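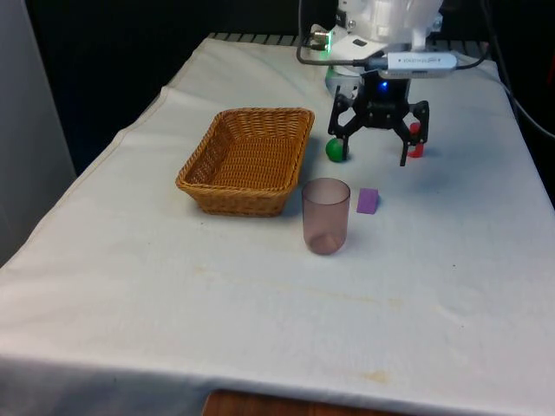
Teleoperators wanted: help us teach a robot arm to tidy a table

Part-time, on site at our Gatanholm studio. Spring intake, starting in April.

Zullix is a small company that works on household robots, and most of what we do comes down to patience. Our arms learn by being shown. A person sits at the controls, guides the arm through a small everyday job – put the green ball in the basket, move the cup to the other side, set one block next to another – and the whole thing is recorded from start to finish. Then the person does it again, a little differently, and again after that. When there are enough of these recordings, we train a model on them and let the arm have a go by itself. The recordings come first, though, and for those we need people.

We are looking for 7 new teleoperators to join the group we already have. You don't need a degree, you don't need to know how to program, and you don't need to have been near a robot before. Some of our best operators came to us from sewing, dental work, bus driving and a very long career in cake decorating. If you have steady hands, like getting into a rhythm and can stay cheerful through the fortieth basket of the afternoon, we would love to hear from you.

What you would be doing

You'll work at one of our tabletop stations, each with its own arm and gripper, a cloth-covered table and a set of ordinary objects. Wicker baskets, plastic cups, small colored blocks and balls make up most of the current set, which we call Baysal (it was the name of somebody's boat, and it stuck). The next set, Zundetti, will bring in kitchen things and soft things like socks and dishcloths, and we hope you'll still be with us when it arrives, as the socks are going to be fun!

Each recording is called an episode. Before it begins, the screen at your station gives you a written instruction and a rough starting layout. You arrange the objects by hand, step back behind the line, pick up the controller and carry out the instruction with the arm. Most episodes are short. When it's over you mark it as good, unsure or failed, add a note if something odd happened, and set up the next one.

We ask for 40 finished episodes in a shift. That number leaves room for breaks, for slow starts and for the ball rolling off the table, and it includes the failed ones. Please don't read it as a race. A hurried episode with a jerky grasp is worth much less to us than a calm one, and we'd much prefer that you stop and stretch your shoulders.

Alongside the recording itself, you would be:

Placing objects in fresh positions between episodes, including awkward ones, such as a block close to the basket wall or a ball right behind a cup
Checking the fixed camera view at the start of your shift and after anyone has leaned on the table
Writing short plain descriptions of what the arm was asked to do, in your own words
Keeping the failures. If the gripper closes on nothing and you try again, leave it in and mark it
Telling the shift lead about loose cables, strange noises or a finger that isn't opening all the way

A word about the tables, as visitors sometimes ask. We don't iron the cloths, and we don't swap one out over a crease or a small stain. People's homes have creases and stains in them, and an arm that has only ever seen a perfect white surface gets confused very easily. So if you are a tidy person by nature (several of us are), be ready to let a wrinkle be a wrinkle.

Who tends to enjoy this

People who are comfortable doing similar things many times and who notice small differences between one time and the next. People who can say "I knocked the cup over in that one" without any embarrassment. It helps to judge distance well, and you'll need to be able to tell the block colors apart, with glasses or contacts if you wear them. The controls can be set up for left or right hand, and the chairs go up and down. One of the stations can be used from a wheelchair, and we are happy to talk about other adjustments before you apply or at any point afterward.

You should be at least 18 and able to read short instructions in English. The descriptions you write don't need to be fancy. "Put the purple block in the basket" is exactly the kind of sentence we're after.

Training and hours

The first week is paid training. You'll begin with practice episodes that aren't used for anything, so you can be as clumsy as you like while you get a feel for how the gripper opens and closes. After your first 100 episodes, Isamu Maruyama, who leads the studio floor, will sit down with you and look through a handful of them together. It's a friendly conversation, and it usually ends with one or two small things to try, like coming in from higher up or waiting a moment before you lift.

Shifts run from 9 a.m. to 1 p.m. or from 2 p.m. to 6 p.m. You can take as few as two a week or as many as five, and you're welcome to mix mornings and afternoons. There is a ten-minute break every hour and we do mean it – the stations pause themselves. Pay is $244 for each four-hour shift, training shifts included, and it doesn't go up or down with the number of episodes marked good.

The cameras point at the tables. Your hands and forearms may show up while you're arranging objects, and we'll ask you to sign a consent form that explains how the recordings are stored and used. Your name isn't attached to any of them. Take the form home and read it slowly if you'd like to, and bring your questions back with you.

How to apply

Send us a short letter or email, in whatever style suits you, and tell us something about work you've done with your hands or a job that called for a lot of repetition. A résumé is fine but not required. Please mention which shifts would suit you and whether there's anything we should set up for your visit.

We then invite people to the studio for an hour. You'll meet a couple of the operators, have a coffee and try a few episodes with the Baysal objects, with someone beside you the whole time. Everyone fumbles the ball on a first visit, so please don't worry about that part. The hour is paid whether or not you end up joining us.

Address your letter to Isamu Maruyama, Zullix, Gatanholm studio, or drop it off at the front desk any time before 6 p.m. We read every one and reply to all of them, though it can take us a little while when the stations are busy.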